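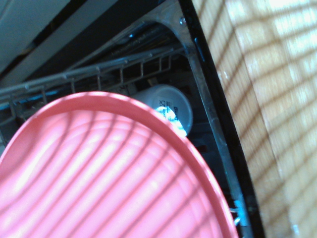

손목 카메라 한 대만 가지고도 로봇이 식기세척기에 접시 넣는 법을 배울 수 있을까?

배울 수는 있는데, 그릇과 그릇 사이에 뭐가 가려져 있는지를 로봇이 어느 정도 기억하고 있어야 한다. 우리 팀이 봄 내내 매달려서 얻은 답이 그거다.

답만 적으면 두 줄인데 여기까지 오는 데 내 인생에서 제일 이상한 봄이 통째로 들어갔다. 그 얘기를 좀 하려고 한다. 논문에는 못 쓰는 얘기니까.

내가 플로무덴 연구소에 들어간 건 원래 그릇 때문이 아니었다. 면접 볼 때는 분명히 촉각 센서 얘기만 한 시간을 했단 말이다. 그런데 출근하고 보니까 내 자리는 부엌 옆이었고(정확히는 실험용 부엌, 그러니까 물도 나오고 가스도 나오는데 아무도 라면을 끓이면 안 되는 그 부엌), 아르넬 나바로가 고무장갑을 낀 채로 악수를 청했다. 장갑을 벗을 생각은 없어 보였다.

"설거지 좋아해요?"

첫마디가 그거였다. 나는 싫어한다고 했다. 그랬더니 엄청 좋아하는 거다!

"잘됐네. 좋아하는 사람은 너무 깔끔하게 해요. 데이터가 다 똑같아져."

그때는 농담인 줄 알았다.

우리가 하던 방법을 쉽게 말하면 이렇다. 사람이 로봇 팔을 원격으로 움직여서 그릇을 넣는다. 손목에 달린 조그만 카메라가 그걸 다 본다. 그걸 잔뜩 모아서 정책을 학습시키면, 로봇이 카메라에 보이는 것만 가지고 다음 동작을 정한다. 천장 카메라도 안 쓰고 깊이 센서도 안 쓴다. 남의 집 부엌 천장에 구멍을 뚫을 수는 없다는 게 아르넬의 지론이었다. 그 얘기를 할 때마다 꼭 천장을 손가락으로 가리켰다. 장갑 낀 손으로.

문제는 접시였다. 손목 카메라는 손 바로 옆에 붙어 있어서, 접시를 들면 접시가 시야를 거의 다 먹어 버린다. 가까이 들이밀수록 정작 봐야 할 선반은 접시 테두리 뒤로 숨는다. 컵이 거기 있다는 걸 조금 전까지 알고 있었는데 접시가 앞을 막는 순간 모르는 일이 되는 거다. 로봇한테는 정말로 없는 컵이 된다. 그래서 그냥 밀어 넣는다. 그러면 나는 연구실 저쪽 끝에서도 들을 수 있었다. 딱, 하는 소리.

나는 그 소리를 꿈에서도 들었다.

3월까지 우리가 쓰던 모델은 마지막 한 장면만 보고 움직이는 놈이었다. 이름은 칠툼. 누가 지었는지는 다들 모른다고 하는데 나는 아르넬이라고 확신한다. 칠툼은 빈 선반에서는 기가 막히게 잘했다. 진짜로, 보고 있으면 나보다 우아했다. 그런데 컵 하나만 먼저 들어가 있어도 사람이, 아니 로봇이 달라졌다. 멈칫거리고, 되돌아오고, 접시를 든 채로 문 앞에서 한참을 서 있었다. 그게 꼭 냉장고 열어 놓고 뭐 꺼내려 했는지 까먹은 우리 엄마 같아서 나는 좀 정이 들고 말았다.

"기억을 달아 주죠."

내가 그렇게 말한 건 밤 열한 시쯤이었고, 솔직히 퇴근하고 싶어서 아무 말이나 한 거였다. 아르넬은 물을 잠그고 나를 봤다.

"얼마나?"

"네?"

"얼마나 기억하게 할 건데요. 너무 많이 기억하면 느려져요. 사람도 그렇잖아."

그 말이 이상하게 걸렸다. 집에 가는 버스에서도 생각했고, 씻으면서도 생각했고, 우리 집 싱크대 앞에서도 생각했다. 나는 접시를 넣을 때 뭘 기억하나? 그래서 눈을 반쯤 감고 넣어 봤다(룸메이트가 나와서 보고는 말없이 다시 들어갔다). 해 보니까 나는 컵의 생김새 같은 건 하나도 기억을 안 했다. 무늬도 색도 모르겠고, 그냥 저쪽에 뭔가 둥근 게 하나 있다, 그 정도만 들고 있었다. 그걸로 충분했다.

다음 날 아침에 그걸 그대로 얘기했다. 장면을 통째로 저장하지 말고, 접시를 들이밀기 전에 본 선반을 아주 거칠게 줄여서 들고 있게 하자고. 어디가 찼고 어디가 비었는지만. 아르넬은 한참 듣더니 냉동실에서 아이스크림을 꺼내 줬다. 실험용 부엌 냉동실에 아이스크림이 있다는 건 그날 처음 알았다.

그래서 데이터를 다시 모았다. 시연 2,677개. 이 숫자는 죽을 때까지 안 까먹을 것 같다. 절반 넘게 내가 했다. 4월 한 달 동안 나는 로봇 팔로 그릇을 넣고, 빼고, 또 넣었다. 햇빛이 들어오는 시간에도 하고 해가 진 다음에도 했다. 그림자가 제일 골치였다. 창 쪽에서 빛이 줄무늬로 떨어지면 칠툼은 그 줄을 선반 철사로 착각했다. 없는 칸에다 접시를 꽂으려고 얼마나 애를 쓰던지. 블라인드를 내리자는 의견도 나왔는데 아르넬이 반대했다. 아침에 남의 집 가서 햇빛 좀 치워 달라고 할 거냐고.

같이 모으던 리스티치 쪽 사람들은 우리를 좀 불쌍하게 봤다. 옆 건물에 있는 팀인데, 거기는 카메라를 여섯 방향에서 쏘고 결과도 늘 깨끗했다. 한번은 그쪽 사람이 커피를 들고 와서 우리 실험을 구경하다가 이렇게 물었다.

"왜 굳이 안 보이게 하고 해요?"

나는 대답을 못 했다. 아르넬은 접시를 헹구면서 대답했다.

"안 보이는 데가 집이라서요."

무슨 소린지 그 사람도 나도 못 알아들었는데 그 사람은 고개를 끄덕이고 갔다. 나는 나중에 따로 물어봤다. 아르넬 말로는 집 부엌이라는 게 원래 늘 어딘가 가려져 있다는 거였다. 어릴 때 자기 집 부엌은 너무 좁아서 두 사람이 서면 서로 팔밖에 안 보였고, 엄마 손만 보고 다음에 뭐가 올지 맞히면서 그릇을 받았다고 했다. 그래서 자기는 로봇도 손만 보고 배웠으면 좋겠다고. 나는 그 얘기를 듣고 좀 울컥했는데, 그 와중에도 장갑을 끼고 있길래 참았다.

새 모델 이름은 모른덴으로 정했다. 이번에는 확실히 아르넬이 지었다. 내 눈앞에서 화이트보드에 썼으니까.

시험은 한 번에 60회씩 돌렸다. 선반에 먼저 그릇을 좀 넣어 두고, 매번 배치를 바꾸고, 접시를 쥐여 주고, 손을 떼고 지켜보는 거다. 같은 조건에서 칠툼은 절반도 못 넘겼다. 모른덴을 돌리던 날 나는 일부러 등을 돌리고 앉아 있었다. 어차피 소리로 다 아니까. 그런데 소리가 안 났다. 한참을 안 났다. 프로그램이 죽은 줄 알고 돌아봤더니 팔이 접시를 든 채로 컵 옆을 슬쩍 비껴 가고 있었다! 컵은 카메라에 거의 안 잡히는 순간이었는데 말이다.

60회 중에 부딪힌 건 3회였다. 두 번은 길쭉한 국자 탓이고(국자는 지금도 답이 없다), 한 번은 내가 배치를 잘못 적은 거였다. 그래서 나는 2회라고 우겼고 아르넬은 3회라고 적었다. 논문에도 3회로 들어갔다.

기억 길이도 바꿔 가며 다 해 봤다. 길게 준다고 좋아지지 않았다. 접시를 들기 직전 것만 조금 남겨 둔 쪽이 제일 나았고, 더 길게 주면 이미 빼낸 컵까지 피해 다녔다. 거기 없는 컵을 조심조심 돌아가는 팔을 보고 있으면 기분이 묘했다. 아르넬은 그걸 보더니 "쟤 좀 슬프네" 하고는 설정을 도로 줄였다.

투고하고 나서 저녁을 같이 먹었다. 실험용 부엌에서. 규정 위반인데 라면을 끓였다. 창밖은 벌써 어두웠고 로봇 팔은 전원이 내려가 있었다. 다 먹고 나니까 그릇이 남았는데 둘 다 일어날 생각을 안 했다.

"켤까요?"

내가 물었다. 아르넬은 냄비를 들여다보면서 국물은 학습시킨 적이 없다고 했다. 그러더니 드디어 장갑을 벗었다. 몇 달 만에 처음 보는 손이었는데 그냥 평범한 손이었다. 그 손으로 나한테 그릇을 하나씩 건네줬고, 나는 싱크대 쪽만 보면서 받았다.

마지막 그릇은 놓칠 뻔했다.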